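Tiswood Breakfast Club: progress report to the Granov Fund
Wed 20 August

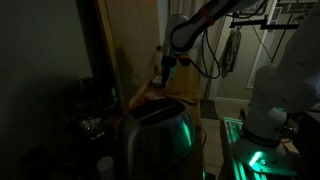

A toaster on a wooden countertop.

Thank you, first of all, for your patience while we pulled this together. The summer holidays are our busiest stretch, and sitting down to write anything longer than a shopping list has been a bit of a luxury!

Your grant of £3,000 was meant to carry the breakfast club through the school break, and we are very glad to say it has done so. Up to the end of last week we had served 416 breakfasts, mostly to children from the Rolia estate and the streets behind it, though a good number of parents and grandparents have sat down with them too (we never turn away a grown-up who looks as if they could do with a cup of tea).

We open 5 mornings a week. Porridge was slow to catch on in the warm weather, so we moved over to toast, fruit and yoghurt, and the plates have been coming back a great deal cleaner. Malý, the bakery on the corner, lets us have bread at a reduced price, and that has helped the food budget go further than we had planned for.

Not everything has gone smoothly. We had to close for 2 mornings in August when the water was off along the whole road, and we were sorry about the short notice families were given. We now keep a list of phone numbers for anyone who would like a text. The craft table we promised in our application has also been a quieter affair than we hoped, as most of the children would much sooner be outside with a ball once they have eaten.

The money left over is set aside for fruit and milk until term begins. After that we would like to carry on with a smaller club before school, and several families have already asked whether there will be one. We would love to talk to you about it, and you are very welcome to come and have breakfast with us any morning before the holidays end.

With warmest thanks from all of us at Tiswood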